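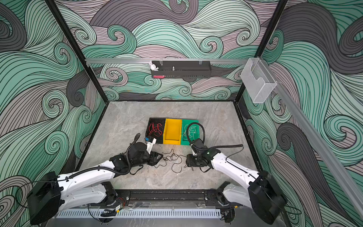
Galería: el software de clasificación de cables

En esta página reunimos el trabajo de la parte de software del proyecto Bustilow, la célula de dos brazos que clasifica cables por color y los deja en su caja. Del montaje mecánico se ocupó el taller de Ziółkowski y tiene su propia galería. Aquí hablamos de percepción, planificación y control, que es lo que hacemos Lucyna Laskowska y yo desde noviembre.

El español no es mi primera lengua. Si alguna frase suena rara, les agradezco que me escriban y la corrijo.

Los dos brazos y las tres cajas
Caja negra para los cables rojos, verde para los blancos. La amarilla está vacía y en nuestro archivo de configuración se llama «dudosos»: allí va todo lo que el clasificador no reconoce con suficiente confianza. Al principio no teníamos esta tercera salida, y el sistema estaba obligado a elegir siempre entre rojo y blanco, con resultados bastante malos.

El cable negro en el suelo
Es el caso más difícil para nosotros. Un cable fino y enredado no tiene una forma estable, de modo que no buscamos el objeto completo. El módulo de segmentación, que llamamos Luvier, calcula una línea central por tramos y propone puntos de agarre solamente donde el tramo está separado de los otros. Cuando no encuentra ninguno, devuelve una lista vacía y el planificador pide otra vista.

La cámara de muñeca
El módulo blanco y azul, cerca de la muñeca del brazo izquierdo. La calibración mano-ojo se repite cada vez que alguien toca el soporte, y el programa se niega a arrancar si el archivo de calibración es más antiguo que el último cambio de montaje. Esta comprobación la escribió Lucyna después de una tarde entera perdida por un archivo viejo.

Las paredes con dibujo de ondas
Las bandas de color menta, malva y gris, con espirales y líneas negras finas, son una buena prueba para la segmentación. Una línea negra del dibujo se parece mucho a un cable negro. La primera versión de Luvier proponía agarres en la pared; la versión actual descarta todo lo que está fuera del plano del suelo y de los volúmenes de las cajas.

Los conductos corrugados
Los dos conductos negros suben en arco desde las muñecas. En el modelo de colisiones cada uno es una cadena de cápsulas con un margen generoso. El planificador pierde con esto algunas trayectorias cortas, lo aceptamos.

Turnos entre los brazos
Los dos brazos comparten el centro de la célula. El coordinador reserva zonas: un brazo solicita la suya, la recibe o espera. El límite de espera es de 900 milisegundos, y después el brazo vuelve a su posición de reposo y solicita otra vez.

La cesta y los raíles del fondo
También están en el modelo, como cajas simples. El conejo blanco que asoma en el extremo izquierdo de la cesta no tiene geometría propia, queda dentro del margen de seguridad.

Registros y repetición
Cada intento se guarda con las imágenes, los puntos propuestos y la trayectoria elegida. De los primeros 1.000 intentos, 482 terminaron en la caja correcta sin repetición. Radosław Michalski preparó en Weltow la herramienta para reproducirlos paso a paso, y con ella encontramos 2 errores en el cierre de la pinza que en los gráficos no se veían.

Próxima actualización de la galería: el nuevo detector de nudos.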